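About Flilstead

Flilstead helps small and mid-sized packing operations decide what automation equipment to buy, when to buy it, and how much money to set aside for it. We do not build robots and we do not take commission from companies that do. Clients pay us a fixed fee for a written plan.

The company was started by Riet Brouwer and Rok Atanasov. Riet ran purchasing for a toy and gift distributor. Rok spent his early career installing packing lines, and often saw new machines sit idle for months after delivery because the budget had covered the arm and left out the grippers, the guarding, the spare parts and the training. Most of our work still starts with that gap.

What we do

A planning job with us takes 60 working days. We begin on your floor, watching the work that you want to automate and writing down each item that people handle. Soft goods, clear bags and odd shapes get the most attention. They are harder to pick up than cartons, and they have a large effect on the price of the tooling.

After the site visit we try your items on our own bench. Elżbieta Kwiatkowski runs the bench and keeps the test records. We use hand-held grippers first, with a person doing the moving. It is a cheap way to learn which finger shape and opening width a job calls for before anyone asks for a quote on a full cell. If the hand-held work goes badly, we say so in the plan and recommend waiting.
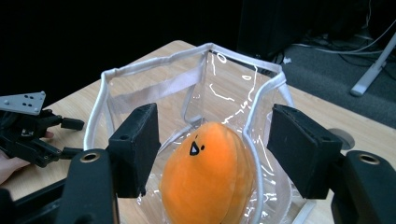
Page last changed: 22/03/2018

A plush toy in a clear vinyl bag is a typical bench item for our gift and toy clients. The bag can fold and the toy is soft, so finger pads, grip force and approach angle all have to be considered when tooling is priced.

The written plan covers purchase cost, installation, floor changes, electrical work, software fees, spares, service and staff time. Costs are laid out over 3 years. We list what has to be bought at the start and what can wait for the next budget. Leasing is compared with buying wherever a lease is on offer. Selma Trajkovski prepares the cost sheets and will go through them with your accountant by phone or in person.

Who we work with

Our clients have between 5 and 165 employees. Most are buying their first robot. Grestex came to us with two quotes that could not be compared line by line, and we rewrote the request so that both suppliers priced the same scope. Zollance had already chosen an arm and needed a budget for everything around it. We also do shorter reviews of a single quote, which take a week.

Živko Stoyanova handles supplier contacts and keeps our lead time list. The list is updated each June and is free to current clients. Delivery on custom fingers can run to 90 days, and orders should be placed with that in mind.

Fees and booking

The fee is agreed before the site visit and does not change with the size of the purchase. Half is due at booking and half when the plan is delivered. Test items sent to the bench are returned with the plan unless you tell us to keep them. Please send several of each, in the packaging you ship them in.

To ask about a planning job or a quote review, use the contact form and tell us what you pack, how many shifts you run and when your budget year closes. Riet answers new inquiries.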